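One orange tray, and everything I own that sparkles

October 10, 2026

I have finally sorted my jewellery and I'm so pleased with myself that I had to write it up straight away! For years it lived in the drawer by the front door, in with the batteries and the takeaway menus, and getting ready for anything meant ten minutes of untangling earrings with a pin.

What changed is that Wondimu Seyoum came to stay, opened that drawer looking for a pen and pulled out a chain, a hair grip and a phone lead in one lump. So I got myself a bright orange tray with a white inside (it cost me 9 pounds in the Adwood market, and I'd have paid more for the colour) and spread the monkey blanket out so that anything I dropped would land on something soft.

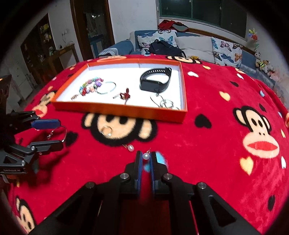 The tray on the monkey blanket, with the beaded bracelet and the watch in.

I do love that bracelet. It's all pinks and purples and teal, it goes with nothing in my wardrobe and I wear it constantly. The pearl earrings are the other favourites, because they make even a jumper look as if I've tried.

My one rule was that everything had to come out before anything went away. It's slower, but you do find things. I turned up a little silver clasp that I'm fairly sure came off a necklace I gave up on last December, and a red charm that Nassoro Ondieki brought me back from a trip. I'd been feeling guilty about that charm for months! 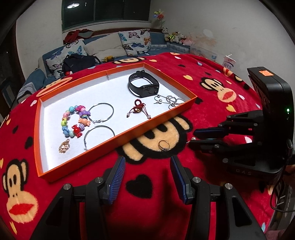 Rings are where I'm still stuck. They're so small that they slide under everything else, and the thin gold one is exactly the sort I lose. I've been eyeing up one of those padded ring rolls, but I might just use an egg cup for now.

Earrings I've decided to keep in pairs, hooked through a bit of card, hoops separate from pearls. It took me 35 minutes to match them all up and I had the radio on the whole time, so it was a lovely way to spend a wet afternoon. Next up is the scarf basket, which is going to need a bigger blanket.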